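Speaker notes - open day talk, Wednesday, August 21, 2024

Slides are on the Nesik laptop. Clicker battery is weak, so point it right at the receiver.

**Opening**

Hi everybody, thanks for giving up your lunch hour! I went to the Zurkstead open day in March expecting a lot of brochures and maybe a free pen (got the pen), and I came home wanting to talk about computer repair for two weeks straight. So that's what you're getting.

Ask for hands: who has ever opened up a desktop? Keep them up if you had a screw left over at the end.

**What the visit was like**

- 43 people signed up, and they split us into groups so we could all get close to the tables.
- My group started in the Bruvel room. That was the sorting demo, belts and bins, and I'll skip it today - ask me later if you care about belts.
- Then coffee. Then the one I came for, the desktop teardown and rebuild table.

Slow down here, I rushed it in the practice run.

The thing I liked right away was that they'd picked an ordinary office tower. You know the kind, there's probably one under a desk on this floor. Side panel off, laid down flat, and you're looking at all the stuff a robot hates: cables that flop, little latches, and parts tucked in behind other parts. A box on a shelf stays where you put it. A cable bundle has its own ideas.

**The teardown table** (leave these up for a while, people will want to look)
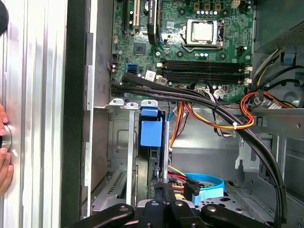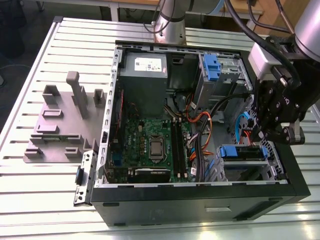
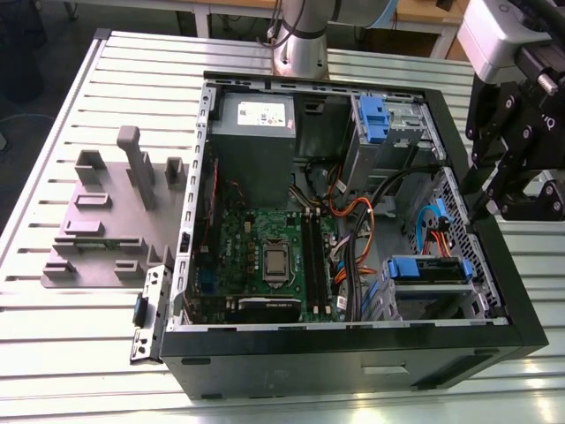
Same kind of job I used to do at the help desk, so I had opinions going in. Seating a memory module, for one. You push, you feel it give, you hear the click, and you know you're done. I asked our guide how an arm is supposed to know, and we got into a great conversation about force, and about how much of what I call "just pushing" is really me wiggling the thing until it behaves.

Mention the drive bays too. I've always thought tool-free latches were there to be nice to people like me, and they're pretty nice to a gripper as well, at least on paper. Screws are a whole other headache.

**Numbers slide**

- 2,393 - practice attempts they had logged when we visited, all tasks together. Don't let anybody read this as successes! It's tries, good and bad.
- 26 - different tasks on their list. Some are tiny, like moving one connector.
- 10 - minutes each group got at the table. Way too short.

**What I'd do differently if we hosted one**

Fewer people per group, for sure. I'm on the tall side and I still spent part of the demo looking at the back of a head. I'd also put the question time before the demo as well as after it, so folks know what to watch for. And chairs - my feet were done by the Rezaei stop, which was the last one and the longest (a sit-down talk, minus the sitting down).

**If they ask**

- Is it faster than a person? Didn't see anything timed, so I can't say. Don't guess.
- Could we get one? I asked about price and got a very polite smile.
- Can we visit? Yes, they want more groups. Sign-up sheet is by the door, put your email on it and please print.

Last slide is the map and parking. Use the east lot, the west one fills up early. Then questions, and give the laptop back to the front desk before 2.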